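5. Manual overrides and what people do before them

The heating logs give a clear record of when a person changed the set temperature, but they say little about why. In this section we look at the overrides in more detail and compare them with the diary answers. By override we mean any change of the set temperature made by a person outside the weekly programme, either on the wall unit or in the telephone application. Changes to the programme itself are treated in the previous section and are left out.

After cleaning, the data set holds 1121 overrides. Cleaning was necessary since the Arnau wall unit sends a new message for each press of the button, so that one person who turns the heating up by several steps produces several messages. We joined all presses which followed each other without a pause into one event. The Trekilano application sends only the final value, and no joining was needed there. We also removed the events from the installation day in each dwelling, when the fitter tested the connection to the boiler.

Overrides upwards are more frequent than overrides downwards in all parts of Vorholm, and this agrees with what the housing company had expected. The time of day was more surprising to us. We had assumed that most changes would be made in the morning, when the dwelling is still cool after the night period. The largest share is instead found in the evening, in the hours when the programme already holds the comfort temperature. The room sensor shows in these cases that the air has reached the set value, and still a person asks for more heat. A fault of the sensor can not be fully excluded, but the same pattern is seen in dwellings where the wall unit was moved away from the hall and in dwellings where it was not.

The remote function was used less for this purpose than for others. A person who is outside the home uses the application mostly to lower the temperature after leaving in a hurry, or to start the heating before coming back from a journey. When people are at home they prefer the wall unit, even if the telephone is close to them. Several diaries mention that the application asks for the password again after some time without use, and that walking to the hall is faster. This is a small matter of design, but it has an influence on the data, and other groups who work only with application records should keep it in mind.

The diary was prepared and coded by Shazia Jatoi. Each household was asked to write down what they did when somebody felt cold, in their own words and without a list to choose from. The answers were then sorted into five groups: changing the heating, changing clothes, using a blanket, moving to another room, and doing nothing. One answer can belong to more than one group. A second coding was made by Shamim Bhutto on a part of the material, and the places of disagreement were discussed until one reading was chosen. Most of these concerned the difference between a blanket and a large shawl.

Changing clothes is the most common first action in the diaries, and the garment which is named most often is a cardigan or another knitted top (Figure 2). It is usually put on over what the person already wears. Only when this does not help enough is the thermostat used. For the evening overrides this gives a possible explanation - the people sit still for a long time, they have already added a layer, and the heating is the next step.

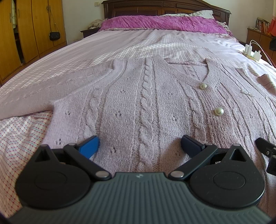

Figure 2. Cable-knit cardigan with a V-neck, laid flat on a bed.

There is a difference between households who pay for heating by their own meter and those who pay a fixed part of the cost of the building. The first group writes more about clothes and the second more about the heating. We do not want to draw a strong conclusion from this. The two groups live in buildings of different age, and the windows on the north side of the older block were changed in November, when the diary had already started.

For the control model in the next section we therefore do not treat an override as a direct sign that the programme is wrong. A single evening change is given a low weight, and the weight grows only if the same change is repeated in the following weeks. Downward changes keep their full weight from the first event, as we found no comparable step before them in the diaries. Opening a window would be the nearest candidate, but the window contacts were fitted only in part of the dwellings and the answers on this point are short.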